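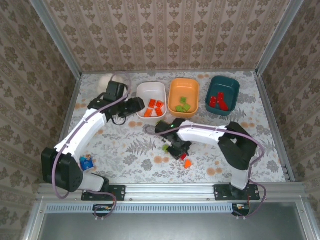 Fig. 1. Three rectangular bowls in a row; the one on the left holds four small orange blocks.

Mobile Devices, Unit 4: Moving files off a handset
Notes: Nneka Olatunji
Last updated: January 2019

4.1 Transfer modes
A handset connected by USB offers one of two modes. In MTP the phone keeps control of its storage and passes files over on request. In mass storage mode the computer takes the whole volume, and the phone cannot read it until it is ejected. Most recent handsets offer MTP only.

4.2 Common faults
The device charges but is not listed: the cable may lack data lines, or the phone is set to charge only. Unlock the screen, then choose file transfer.
The folder looks empty: the screen was locked when the cable went in. Unlock and reconnect.
The copy stops part way: split the job into batches of roughly 100 files.

4.3 Checking a copy
Compare file count and total size on both sides before deleting anything. Matching totals do not prove matching contents. For that, use checksums (see Unit 2).

Lab task
Copy the Nira sample folder (40 files) to your own drive by MTP, then over wireless. Record both times. Hand in one page to Bukola Wike.

Contact: Pultthorpe teaching office
© Pultthorpe 2019
27 shares | 4 comments
Back to top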